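Linar Produce Names
Data card and README, release 2

Linar is a table of everyday names for vegetables as they appear on grocery shelf labels, seed packets and school lunch menus. It maps each name as written to one standard entry, so that "scallion," "green onion" and "spring onion" can be counted together. It was compiled by Leen Smadi and Siham Awwad for work on search and spelling correction.

Contents

The release holds 1321 name forms, grouped under 540 standard entries. Of the name forms, 589 come from shelf labels. The rest come from seed packets and menus. Files are UTF-8, tab-separated, with one header row.

names.tsv: one row per name form
entries.tsv: one row per standard entry
changes.txt: edits made after release 1

Columns in names.tsv

form: the name as written, original case kept
entry_id: key into entries.tsv
source: label, packet or menu
region: two-letter code, blank if unknown
plural: y, n or u (unclear)
note: free text, usually blank

The region field records where the text was collected. It says nothing about where the name is in use. Many forms with a single region code are common elsewhere.

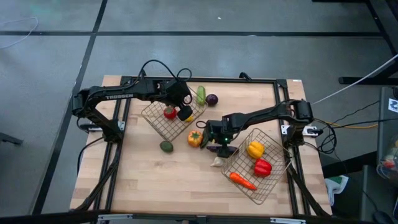 Figure 1. Plastic vegetables and two wire baskets on a butcher-block tabletop.

Grouping rules

Two forms share an entry when a shopper could swap one for the other on a list and expect the same item. Botanical identity is not used. Zucchini and pumpkin are separate entries even where the species is the same. Color is split only when labels treat it as part of the name: "red cabbage" has its own entry, "orange carrot" does not.

Size words (baby, jumbo, mini) are stripped before matching, except in "baby corn." Brand words are stripped in all cases. Forms that name a preparation, such as "shredded lettuce," are kept and pointed at the raw item, with the preparation in the note field.

Both compilers grouped the full list separately. Disagreements were settled by discussion and are marked "d" at the start of the note field. Most involve peppers and winter squash.

Loading

The Zoubi loader reads names.tsv directly. For any other reader, turn off quote handling. Several menu forms contain a single unmatched double quote, and default settings will merge rows without a warning.

Known problems

Menu forms include misspellings. These are kept on purpose and are not flagged.
The plural field is unreliable for mass nouns such as spinach and kale.
"Yam" points to sweet potato in all rows with region US. Users working with West African menus should override this.
Some herbs are included because Stotaleck, the earlier list this one grew from, filed them as vegetables. Coverage of herbs is thin.

Not included

Prices, weights, nutrition values, store names and fruit. Tomato, cucumber and eggplant are treated as vegetables.

Changes in release 2

Split "chard" from "beet greens."
Merged "rutabaga" and "swede."
Removed duplicate rows left over from the Jindusach import.
Blank regions are now empty strings. Release 1 used "NA," which clashed with the code for Namibia.

Corrections

Send the form, the current entry_id and the proposed entry_id, one per line. A copy of the label or menu text helps with forms that have no region. Corrections are applied at the next release and listed in changes.txt.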